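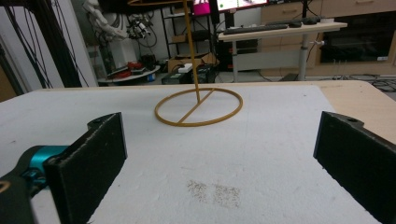
九月，下午三点多

今天主要弄黄色的铁丝支架。底下一个圆环，中间一根直杆横穿过去，立杆从直杆中点起来，顶上一根横杆。Kestier那边的图纸上横杆是要挂样品袋的，所以立杆直不直很要紧。现在立杆还是略微有点斜，肉眼就能看出来。

先在白泡沫板上试放。板子比木桌面好用，环搁在上面不打滑，也不会划桌子。板子右边没有盖满，木桌面露着一条，放笔和尺子刚好，不要再往右推了，推过去后面的走线不好收。

斜的原因查了两个。一是圆环本身不平，拿钢尺贴着量，靠直杆一端翘起来一点，按下去松手又回来。二是立杆根部的接点，Riedl的胶固化以后收缩，把杆往一边拉。上一批没有这个问题，上一批用的是焊的。Arif Pramanik的意见是改回焊接，我觉得先把环压平再说，两件事一起改就不知道是哪件起作用了。

压环的做法：两块平板夹住，上面压重物，放一夜。不要用台钳，上次用台钳夹出了印子，漆也掉了。

挂重试验打算这样排：横杆一端先挂149克，等读数稳了再换另一端，每端做4次。两端的偏移量分开记，不要取平均，上次取了平均，回头想看左右差别已经看不到了。表头沿用旧表，文件编号接着2562往下写。

泡沫板上靠前的地方有一片棕色的碎粒，聚成两小堆，颗粒很细。下次开工前先用软毛刷扫到纸上，再倒进废料盒，别用嘴吹，吹了会进线缆那边。湿布也别用，细粒会嵌进板面，擦不出来。板面上本来就有些浅浅的擦痕，不影响放东西，暂时不换板。要换的话库房里还有2块Trorau的，尺寸一样，边要自己再修一刀。

圆环放的位置也要固定下来。今天每次拿起来再放回去，都偏一点，量出来的数没法比。想法是在板上用铅笔沿环外沿描一圈，直杆两头各点一个记号，以后对着记号放。直杆斜着放，跟板边不平行，这样从侧面看立杆和横杆不会叠在一起，读偏移方便些。角度没有特别的讲究，定了就别动。

黄漆的事：Brumness的漆附着力一般，弯折处容易裂。目前只是外观问题，挂重以后要看接点附近有没有新的裂纹，有就拍下来，写上是第几次挂的。补漆放到最后，别中途补，补了重量就变了。

待办
环压平，明早取出来再量一遍
泡沫板扫干净，描位置线
问Arif有没有剩下的焊接件，借一个来对照
旧表复印一份贴在本子后面
立杆根部的接点先不拆

五点四十补记：跟Arif讲过了，他同意先压环。焊接件他那里有一个，漆色不一样，尺寸一样，可以拿来用。挂重等两个都量过平度再开始。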